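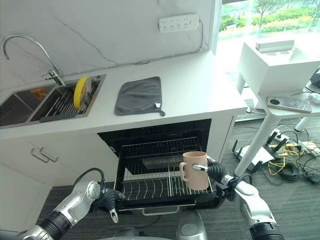 A kitchen counter with the sink and a yellow plate in the rack.

How to write show notes for a talk podcast

By Lajos Fekete

Randa Dabbas and I make a small podcast called Lundach, where we talk about work, families and the news of the week. For a long time our show notes were one sentence and a link. Then a listener wrote to ask in which episode we had spoken about leaving a job, and we could not find it ourselves. I now write the notes in the way I explain on this page.

You need the finished audio file, a text editor and a quiet half hour. I assume that your episode is already edited.

Step 1. Listen once and write down the times

Play the episode at normal speed. Each time the subject changes, stop and write the time and a few words. Do not try to make nice sentences yet. My list for the October episode started like this:

0:00 hello, Randa's cold
3:10 letter from a listener about her boss
21:00 should you tell your friends what you earn

If you put an ad in later, all the times after it will move. I made this mistake more than once, so please put the ads in first. 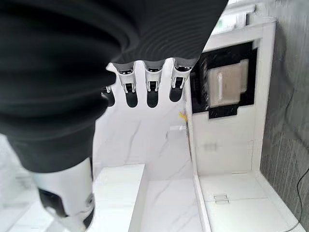 When the list is complete, read it again and join the small subjects together. A joke of ten seconds does not need its own line. I keep the long subjects and also anything a listener may want to send to a friend.

Step 2. Write the opening

The opening is the part that people see in their app before they press play, and many apps show only the beginning of it. Put the most interesting subject in the first sentence. I used to start with "In this episode we talk about", and those words took the place of something better. Questions work well for us. "Would you tell your best friend your salary?" is a real opening of ours, and that episode had 406 downloads, a good number for our show.

Step 3. Add the links

Write the full name of every book, article or guest you mentioned, and put the link next to it. Open each link in a private window to see that it works without your password. If you have a sponsor, its link and code go on a separate line. Check the code letter by letter with the sponsor's email.
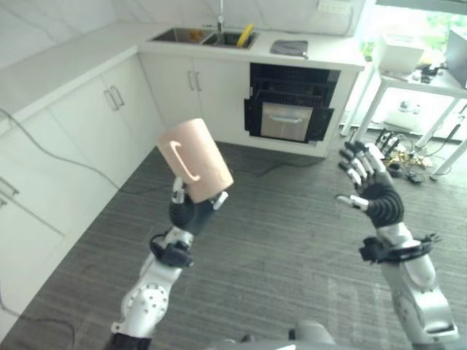 Step 4. Publish and check on a phone

Upload the notes and open the episode on a phone. Line breaks sometimes disappear, and then the times become one long paragraph. If this happens to you, paste the text again without formatting and put an empty line between the entries. Randa checks on her phone too, in a different app from mine, and she sends me the corrections in the evening.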